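Where the Lint Goes
March 2024

A fleece blanket loses most of its loose fiber early. At Stutell, a textile testing shop in Flarnden, swatches are washed in steel drums and the rinse water is drawn through a filter, which is dried and weighed. The first two cycles account for more than half of the fiber collected over a full run of 23.

Cut edges matter more than the face of the cloth. A sheared edge leaves short ends that work free under agitation, while a folded and stitched hem holds them in. Water volume is the other large factor. A half-empty drum moves the cloth harder.
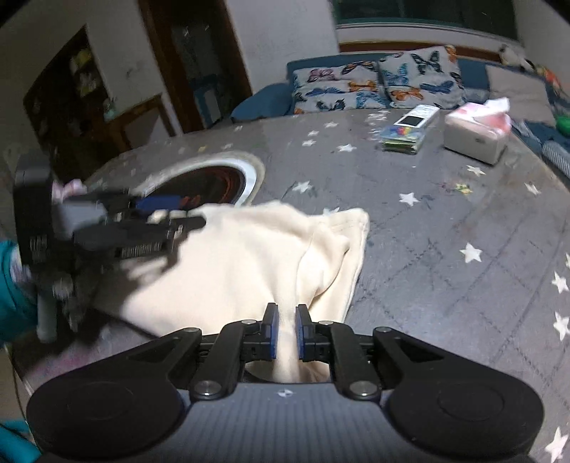

Pilling is tested dry, on a separate machine, and graded by eye against reference cards. Brushed polyester starts well and drops a grade once the raised fibers tangle. Color affects the grading. On a cream fleece like this one, pills cast little shadow, and a dark sheet lint shows up on is a better witness than the blanket; a gray one printed with white stars falls in between. Stutell now grades pale samples under a low side lamp.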